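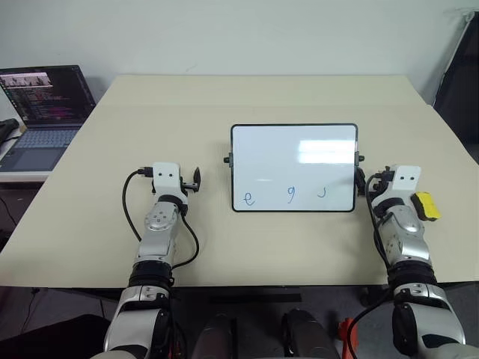 Orkport handwritten recipe cards — data card

Version: June

What's in it
874 cards, typed up from the boxes at Claltdale library. Mostly cakes, puddings, pickles. One row per card. Plain text, UTF-8, tab separated.

Columns
card_id — number pencilled on the back
title — as written, spelling mistakes kept
body — the recipe, line breaks shown as a slash
hand — initials if signed, otherwise blank
units — imperial, metric or mixed
notes — stains, crossings out, bits in the margin

How it was typed
Two people typed each card, then compared. Where they disagreed Natália Kubíček had the final say. The first 300 were done before we settled on the slash rule so line breaks there are a bit hit and miss. Will fix when theres time.
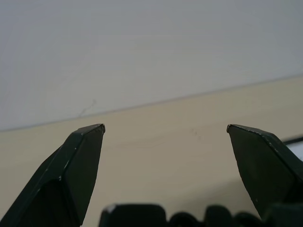

Known problems
64 cards have no title. Left blank, please don't guess.
Oven temps — gas marks and Fahrenheit both turn up, not converted.
"Lambert" in the body is a local name for a baking tin, not a person. Size unknown, sorry.
70 cards are near copies of another card. Kept in, the small differnces are half the fun.
Fractions typed as 1/2, 3/4 etc. Watch out if you open it in a spreadsheet, it turns them into dates.

Files
cards.tsv
plamon_list.txt — card ids for the Plamon box only
changes.txt

Use
Free for anything, say where you got it. Corrections welcome, quote the card_id.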